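Rechner zerlegen am Donnerstag: Ein Gespräch mit Katia De Luca

Donnerstag, kurz nach neun, Halle hinten bei Condolano. Katia De Luca hat eigentlich keine Zeit. Sagt sie gleich zweimal. Kaffee steht schon da, kalt. Seit März zerlegt sie hier ausgemusterte Bürorechner, prüft, sortiert, baut wieder auf, was sich lohnt. 1.846 Geräte sind bisher durch, steht so auf der Liste an der Tür.

»Die meisten Leute denken, da kommt Schrott«, sagt sie. »Ist aber kein Schrott. Das sind Towers, die haben unter irgendeinem Schreibtisch gestanden und Mails verschickt. Da ist nichts dran. Staub halt.«

Wie fängt man an? Hinlegen. Immer hinlegen, auf die Seite, Deckel nach oben. Im Stehen schraubt bei ihr keiner. »Im Stehen fällt dir alles entgegen. Und du siehst die Hälfte nicht.« Dann Seitenteil ab, und das Seitenteil bleibt beim Gerät. Darauf besteht sie. Ein Stapel loser Deckel, drei Baureihen durcheinander, das hatten sie im Frühjahr mal, hat einen ganzen Vormittag gekostet.

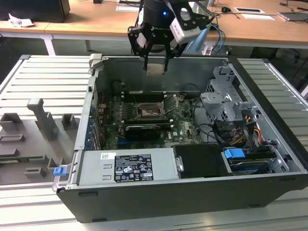

Bei Dell sei das Aufmachen angenehm, sagt sie, viel Blau. Blau heißt: anfassen. Laschen, Griffe, die kleinen Riegel hinten an den Steckplätzen. »Wenn es blau ist, darfst du ziehen. Wenn es nicht blau ist, erst gucken.« Den Satz kriegen alle zu hören, die neu anfangen. Manche schreiben ihn sich auf.

Die Festplatte kommt bei ihr als erstes raus, wegen der Daten. Die geht an Salameh, die löschen und stellen den Nachweis aus. Ohne Nachweis geht kein Gerät aus dem Haus. Da wird sie kurz ernst. »Einmal hat einer gemeint, die Platte ist doch leer. Woher will er das wissen? Eben.«

Danach Kabel. Gelb, rot, orange, schwarz, der Strang vom Netzteil. Der Fehler, den alle machen: am Kabel ziehen statt am Stecker. Besonders bei SATA. Die Dinger sitzen erst fest und dann plötzlich gar nicht mehr, und dann ist das Plastik ab. »Kostet fast nix, so ein Kabel. Aber die Buchse auf der Platte, wenn du die mitnimmst, dann gute Nacht.«

Und die CPU? Kühler runter, alte Paste weg, Hebel auf, Prozessor raus, Rahmen wieder zu. Offene Sockel mag sie nicht. Ein verbogener Pin, und das Board geht in die Tonne. Wer ihn geradebiegen will, soll es zuhause probieren. Sie selber hat es probiert, mit Pinzette und Lupe, zwei Abende lang. Ergebnis: bootet, findet aber nur die Hälfte vom Speicher. Hat sie trotzdem behalten. Liegt jetzt in der Schublade.

Speicher wird getestet, immer, auch wenn der Rechner vorher lief. 16 Gigabyte ist inzwischen das, was die Abnehmer wollen, darunter wird es zäh. Vereine nehmen auch weniger. Die Grafikkarten in solchen Geräten sind meistens kleine Dinger, für zwei Monitore, fertig. Zum Spielen taugt das nicht, das muss sie jede Woche jemandem am Telefon erklären.
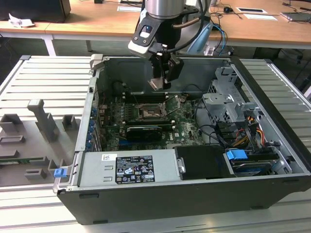 Tullio Vitale widerspricht da ein bißchen, er findet, die kleinen Karten würden unterschätzt und man solle sie einzeln anbieten, nicht im Gerät lassen. Für Schnitt am Laptop-Ersatz, für ältere Programme reiche das völlig. Außerdem gehe beim Netzteil zu viel in den Müll: Etikett lesen, Werte notieren, messen, weiterverwenden. Er würde jedes zweite retten.

De Luca winkt ab. »Jedes zweite! Der soll mal kommen und messen.« Das Netzteil öffnet bei ihr jedenfalls niemand, auch er nicht. Raus oder drin lassen, Lüfter auspusten, das war's. Am Etikett liest sie ab, was sie braucht, der Barcode daneben wird gescannt, wenn er noch lesbar ist. Oft ist er es nicht.

Was sie nervt? Schrauben. Die eine, die übrig bleibt. Und Leute die den Laufwerkskäfig mit Gewalt rausholen, obwohl man nur den Riegel aufmachen muss. Und Aufkleber. Inventaraufkleber von Firmen, die es gar nicht mehr gibt, kleben wie am ersten Tag.

Was sie freut, da muss sie überlegen. Der erste Piep nach dem Zusammenbau vielleicht. Neulich eine Lieferung von Parklow, etwa 60 Stück, alle gleich, alle sauber, sogar die Stromkabel dabei und einzeln gewickelt. »Da hab ich angerufen und mich bedankt. Die haben gedacht, ich will mich beschweren.«

Bis Jahresende sollen es 2.644 werden. Schafft sie das? Schulterzucken. Hängt davon ab was reinkommt, und ob der zweite Tisch endlich geliefert wird. Dann klingelt es am Tor, Palette, sie muss unterschrieben. Den Kaffee nimmt sie mit.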